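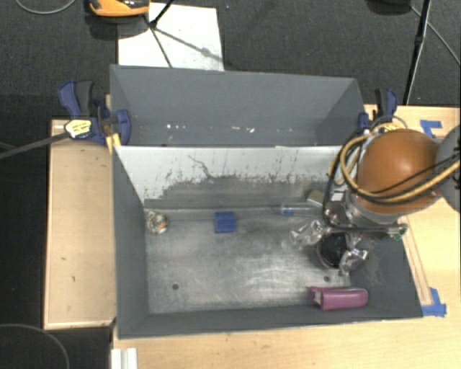
What happens to the pickers when the arm learns to pick?

They get moved to watching the arm, and there are fewer watchers than there were pickers.

That was how Babar Baloch put it to me in the lunchroom at Wimance, before the sheets had gone up and before the man from Farkosar had driven out to Grelham with his laptop and his box of pastries. Babar had been on returns longer than any of us. He'd seen the voice headsets come in and go out again. He ate a pastry anyway.

I was moved to watching in July. My station was a bench with a grey bin clamped down on it, and an arm with an orange-brown knuckle the size of a rockmelon and cables slung all around it. The cables bothered me more than the metal did. They swung a bit whenever it turned, like something hanging out of a pocket, and I kept wanting to tuck them in.

The work was this. Odds and ends from the unsaleable cage went in the bin. The arm reached down with its two fingers and tried to take hold of something. If it did, I pressed the green key. If it didn't, I pressed the red key and typed why. Then I moved the things about and we went again.

"What sort of why?" I asked Daniyal Bangash, who was the man from Farkosar.

"Whatever you see," he said. "Natural language."

So I typed "missed." I typed "missed, hit floor." I typed "had it, let go." The bottom of the bin was bright metal, scratched all over, and when the fingers touched it they made a sound like a fork on a baking tray. By the end of my first week I heard that fork in bed.

Daniyal was a nice enough young bloke. I'd like to say he wasn't, it would make a better story. He knew everybody's name by the second morning and he was honest about what he didn't know, and he didn't know a lot, because he'd never done a returns shift in his life. He thought the hard part was picking things up.

"The hard part is knowing what it is," I told him. "You get a pink case back, say. Is it the case the customer bought, or is it the case they've had in a drawer for years and swapped for the new one? I can tell you with my thumb."

"How?"

"The zip. The feel along the seam. I don't know how, I just can."

He wrote that down. I watched him write it down and I thought, well, there goes that.

We had a target. Every new thing in this building comes with a target, and ours was 1662 good lifts before the people in the city would sign off on stage two. What stage two was, we weren't told. There was a poster about it near the time clock with a smiling woman in a hi-vis vest and the words Working Alongside. She didn't work with us. Babar looked at her for a while and said she had very clean sleeves.

Afridi, the shift manager, had us all in to talk about it. There were 29 of us on the floor then, crammed between the racking and the baler, and he stood on a pallet. The arm would take the dull work, he said, and free us up.

"Free us up for what?" said Babar.

"Higher value tasks."

"Which ones?"

Afridi said they were being identified.

I'll be fair to the thing. It got better. At the start it couldn't manage a clear bottle to save itself, it would close on the air beside it and lift up nothing with great care. A few weeks on it was getting the bottles most times. It still had bad mornings. Daniyal said it was the light through the high windows coming off the metal, and he rigged up a bit of cardboard, and when that fell down he rigged it up again with packing tape. All that money, and the cardboard was off a toaster.

What I noticed was my own hands. I used to go home with them sore and dry, with little cuts from the cartons. Now they were soft. My neck hurt, though, and I had headaches behind the eyes, and there wasn't a form for that because nobody had lifted anything. I mentioned it to Afridi. He gave me a leaflet on posture with a drawing of a skeleton at a desk.

And it was quiet. Returns used to be a loud, rude, funny place. People sent back the strangest things and we held them up and yelled across the aisle. You can't yell much when your job is to look at a pair of fingers and press a key. Babar's bench was seven metres from mine and some days the first thing he said to me was good night.

We passed the target on an afternoon shift, a bit after four. I know because Daniyal's phone went off. The lift was a small blue block, an easy one. He came over with his hand out and I shook it before I'd thought about whether I wanted to.

"That's you," he said. "That's your work, that is."

"What do I put?" I said, because the comment box was still open.

"You don't need to put anything for a good one."

Babar had come up behind us, wiping his glasses on his shirt. He asked Daniyal how many watchers they'd be keeping on for stage two.

Daniyal looked at the laptop. He said it wasn't his area, but the proposal he'd seen had two.

"Per shift?" said Babar.

The arm had gone back to its waiting place. I reached into the bin and moved the block to the other corner, the way I did after every lift, and Daniyal said he'd find out.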